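Renting a desk at Bramcombe: questions we get asked

Last updated 1/5/20

Is a shared office cheaper than renting my own?

Sometimes. People who move to us from a spare bedroom nearly always end up paying more, whatever the adverts for places like ours suggest. If you are giving up a lease, do the sum with your own bills and don't trust anyone's calculator, including the one on our old website, which left out the deposit.

What does the monthly fee cover?

A desk, a chair, heating, internet and use of the kitchen. It does not cover printing, post handling or parking. We are asked about parking every week and the answer is still no. There are 64 spaces at Mullumeck, a short walk away, and they fill early.

Will I get more done than at home?

We doubt it, at least as a general rule. The studies we have been sent were mostly paid for by firms that rent out desks. Some of our members work better here and some leave after a month. Try a day pass first.

Do I meet useful people?

You meet people. Whether they are useful depends on what you do, and we'd be wary of any office that promises you clients. The October "networking breakfast" was dropped when it became clear that everyone was there to sell and no one was there to buy.

Can I choose where I sit?

On a fixed desk, yes, for as long as you keep paying. On a floating pass you take what is free.

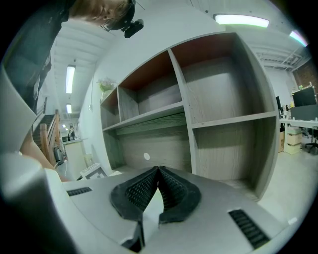
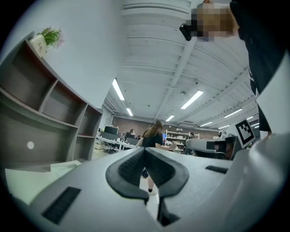 Bramcombe: open shelving (first picture) and the large office space (second picture).

Is there somewhere to keep my things?

Lockers cost extra. Open shelves are shared, and we are not insured for anything you leave on them. Please don't keep a laptop there overnight – we have had that conversation too many times.

How quiet is it?

Less quiet than you would like. It is an open room and people take calls in it. The two phone booths came from Stikberg, who sold them to us as soundproof. They are not. You will hear the person next door, just not every word.

How fast is the internet?

The line is sold to us as faster than it ever is in the afternoon. If you send very large files, come and test it with your own machine before you sign anything.

What notice do I have to give?

30 days, in writing. Jemal, the booking system, will show your desk as cancelled as soon as you press the button, but that does not count as notice. We have asked them to change the wording.

Can I bring a guest?

Yes, up to 3 times a month without charge. After that they need a day pass.

Who do I speak to about a bill?

Gadisa Negussie looks after accounts. Email is better than phone, and please put your invoice number in the subject line.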